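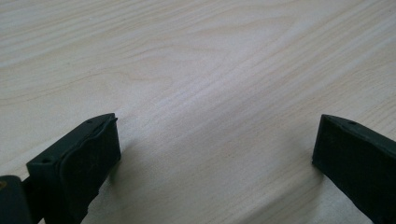 The Pale Table

How a nation of sensible people came to spend its savings on something to put the mail on

By Brunello Marchetti

The first thing anyone says about a new table is that it looks bigger in the room. The second thing is "Where are your coasters?" I have been a table owner for most of my adult life, and until last year I had never been asked the second question. My old table was a dark, scarred thing inherited from an aunt, and you could have set a running lawn mower on it without changing its character. Then I bought a pale one.

Pale wood is everywhere now. It is in the coffee shop, the dentist's waiting room and the apartment of every person who has recently gone through a breakup and come out of it with opinions about lamps. The color has no agreed name. Oatmeal, sand, bone, shell and "natural" have all been tried on me by salespeople, the last with a straight face, as if walnut were grown in a lab. What they mean is a creamy tan that looks nearly white when the daylight lands on it and slightly gray when it doesn't, with the grain drawn over it in soft brown lines.

It is the grain that gets you. I went into the Veltemgate showroom on a Saturday planning to look at chairs, and I stood over a tabletop for so long that a man brought me water. (He brought it with a coaster. I should have taken the hint.) The long streaks ran off on a diagonal, and in one spot they bunched up into arches, one inside another, like a church window drawn by someone on a bus. The trade calls this cathedral figure. You get it where the saw passes through the curve of the growth rings, and once you know the word you will use it at dinner parties until you stop being invited.

I used it that same night.

The model I chose is called the Colombo. It was made, I was told, for people who "live at the table," a phrase I took as a compliment at the time. It cost more than my first car and seats one more person.

A short history of hiding the wood

My aunt's generation did not look at their tables. They owned them, and that was enough. The table lived under a felt pad, the felt pad lived under a plastic sheet, and the plastic sheet lived under a cloth with a border of grapes. On holidays the cloth was swapped for a better cloth. I ate at that table every Sunday for 17 years and could not have told you what color it was. When she died and we peeled it, layer by layer, my cousins gathered around as if we were opening a tomb. It was brown.

We thought she'd been silly. All that mahogany, saved for a guest who never came! We were going to be different and enjoy our furniture in the open air. My cousin Teresa took the grape cloth home as a joke and has used it every day since. Her table, I am told, is immaculate.

The bare top is a fairly new idea in ordinary homes, and it came along with a few others: that the kitchen should have no door, that books can be arranged by color, that a single pear is a centerpiece. It assumes a household where things get put away. Mine contains two adults, one teenager and a dog who can reach.

The first ring

It took nine days. I know who did it, and he knows I know, and we have agreed to call it "the mark." It was tea. The cup sat there through a phone call, which in our house can be a long time, and when it was lifted there was a neat gray circle just shy of the arches.

What followed was a week of folk medicine. Everyone who comes into your home has a cure for a ring on a table, and every cure is something you would otherwise put on a sandwich. Mayonnaise was proposed by three separate people. So was toothpaste, and so was walnut meat, rubbed in with the thumb. A neighbor favored cigarette ash in olive oil and offered to take up smoking again for the purpose. I tried the mayonnaise. I then had a ring and a smell, and a dog with a new hobby.

In the end I telephoned a refinisher, a patient woman at a shop called Goltum, who asked me two questions: was the mark white or dark, and what was on the wood? The first matters, she said, as a white mark is usually moisture caught in the finish, and a dark one has generally gone into the wood itself. The second I couldn't answer. I had spent an hour admiring the grain and it had not occurred to me to ask what was between me and it.

"Drop of water somewhere you won't see it," she said. "If it beads, you've got something on there. If it soaks in and goes dark, you don't have much."

I crawled underneath, forgot about gravity, and got the drop of water in my eye. On the second attempt I used the end of the table where the teenager sits. It soaked in.

So the Colombo wears oil, and not a lot of it. An oiled top is lovely to the hand, matte and a little silky, and it will drink whatever you spill. The consolation is that you can repair it yourself. You sand lightly along the grain, never across, wipe off the dust, rub in more oil with a lint-free rag and take off the extra before it turns tacky. Then you lay the rags out flat, outdoors, to dry. The woman from Goltum said this part twice. A wadded oily rag can heat up on its own and catch fire, and she felt that I sounded like a wadder.

I did the whole top one evening. The ring faded to something you'd need a grudge to find. I find it daily.

What lands on it

There is a theory in decorating, and I have paid for magazines that printed it, that a clear surface makes a clear mind. I have tested this. A clear surface makes a place to put the mail.

I wipe the table down every night before bed, and for a moment it is magnificent, all that pale wood running from one end to the other. I have switched the lamp off and on again just to see it. By breakfast it has collected a charger, somebody's retainer case, a library book, half a bagel and an envelope from the county. Where these things spend the night I couldn't say. On the dark table they'd have blended in for a month. On this one a single paper clip looks like evidence.

Odoto, a company that sells trays, would like me to know there is a solution, and that the solution is trays. I bought one for keys. It now holds batteries of unknown strength, and the keys are beside it. A friend with the same problem bought a second table, a small one by the door, to protect the first. She is now shopping for something to protect the second.

And yet I wouldn't go back. My aunt's table is in the garage holding up paint cans, a job it seems to like. The pale one has picked up a dent from a dropped wrench, and a blue line of ballpoint where somebody did algebra on a single sheet of paper, pressing hard. The wood has gone a shade warmer too, as the man in the showroom promised it would, everywhere except under the tray.

Teresa came to dinner last month. She ran her palm over the arches and said they were beautiful, and I told her the word for them, and she said yes, I had mentioned it. Then she reached into her bag and handed me a tablecloth. It has lemons on it. I've put it in the drawer under the silverware, where I can get to it quickly.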